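Jars, Cups and the Case for Keeping Them
A gallery by Niilo Kokkonen
Posted 29 January 2018

I am not a believer in saving containers. I want that on the record before anyone writes to tell me how many uses there are for an empty jar. There are two uses for an empty jar. You can put something in it, or you can get rid of it. Everything else I have read on the subject is a way of putting off that choice.

Even so, I agreed to go through the Prosby shelf, which is what we call the long shelf in the shared kitchen where containers go when people can't bring themselves to throw them out. Last July somebody took the trouble to list what was on it and got to 82 pieces. My share of the job was the small stuff: jars, cups, bottles. I went in expecting to keep nothing. The pictures are a few of the pieces I looked at, with what I thought of them.

The keepers' argument, as I understand it, is that a jar with a screw lid is a finished product and it would be silly to pay for another one. Fine. But the people who say this never seem to look at the jar. They look at the idea of a jar. 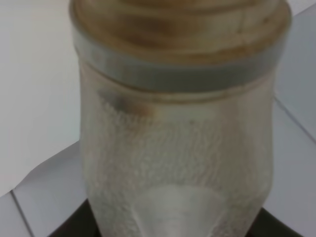 Screw lids are where I start, and I am hard on them. A lid that goes on crooked, or that holds a smell after two washes, makes the whole jar worthless for food, however nice the body is. The jar with the amber-brown lid has a frosted, pebbly body that plenty of people would call pretty, and I can see why. I can also see a dark smudge right up under the cap, and with a surface like that I couldn't tell you whether it's a stain, something stuck on, or a shadow from whatever is inside. My problem with texture in general is that it hides things. A plain smooth jar tells you when it needs washing. A pebbled one lets you go on thinking well of yourself.

Verdict: undecided, leaning toward out. If it stays, it stays for buttons or screws, and whoever wants it can write BUTTONS on the side in large letters.

A word about the sorting rules, which came from a handout by Umis. Umis is a small home-organizing outfit with a great deal of confidence. The handout says to group containers by "future purpose." I tried this for most of an afternoon. The trouble is that anything has a future purpose if you are the kind of person who picks up handouts. I ended up with one very large group and a headache, so I went back to my own rules:

Does it have a lid, and does the lid fit?
Can I get my hand or a brush to the bottom?
Has anyone asked for it in the last 6 months?

Two yeses and it can stay. One yes and I want to hear a reason from a person standing in front of me. I'll admit the third question does most of the work. Very few people have ever asked for a used jar by name.

Cups are a different matter, or so I was told. Cups get used. People come in, they want a drink, they take a cup. My doubt is about which cups. Open any kitchen cabinet in a shared building and you find that the good ones walk away and the odd ones stay, and after a few years you have a full cabinet and nothing you'd hand to a guest. Color gets offered as the answer to this (everyone picks one and sticks to it). I have yet to see that last a week.

Teal, pale yellow-green, and a coffee cup with a blue ribbed sleeve that still has brown in the bottom. A small milky bottle with a pink and red label, no cap. 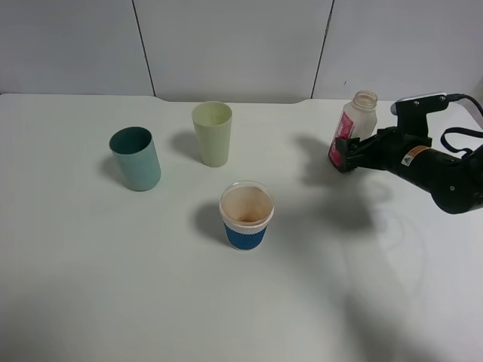 Heiskanen thinks I have this backward. The point of odd cups, Heiskanen wrote when I sent the first draft around, is that they don't match, so people remember which one they had, and you wash fewer of them by the end of the day. Matching sets are for people who like washing up. As for coffee stains, a spoon of baking soda and a bit of patience will deal with most of them, and it was a strange thing to throw away a sound cup over a job that takes less time than complaining about it.

I have tried the baking soda. It's fine on glazed china. On other materials I have had mixed luck, and after a certain point I would like my evening back. But I take the part about remembering your own cup, and I've moved cups from "out" to "ask again." Bottles without caps I won't argue about. A bottle with no cap is a vase at best, and we have enough vases.

Then there is the matter of storage systems, and here I'm going to be less polite. Grumus sells a rack that is supposed to solve the jar question. The leaflet promises room for everything and shows a wall of identical jars full of identical beans. I have never met the household that eats like that. The rack would cost us more than replacing every jar on the shelf, and we would then own a rack that had to be filled, which means more jars. I said so at the time and was called negative.

What would change my mind is fairly simple. Show me a jar that has been emptied, washed and filled again with something different, more than once, by the same person. I have asked for this and received a lot of warm feeling about grandmothers.

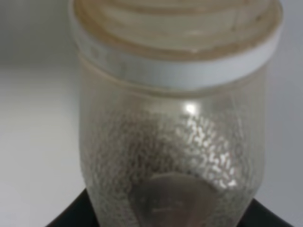

The grandmothers, to be fair to them, had a system. They put up fruit in summer and ate it in winter, and the jars came back to the cellar empty and went out again full. The jar was part of a job. On our shelf there isn't any job, only the jars, and a ringed tan lid or a wide white collar around the neck doesn't supply one. I like the look of that sort of thing as much as the next person. I just don't think looks should earn a place on a shelf that people complain is too full.

So the pebbled glass gets the same offer as everything else. Come and take it, tell me what is going in it, and it's yours. Anything still there when I next go through the shelf gets rinsed and goes out with the recycling, lids sorted separately. Requests can be left in the comments or on the paper taped inside the cabinet door. Please write your name on it this time.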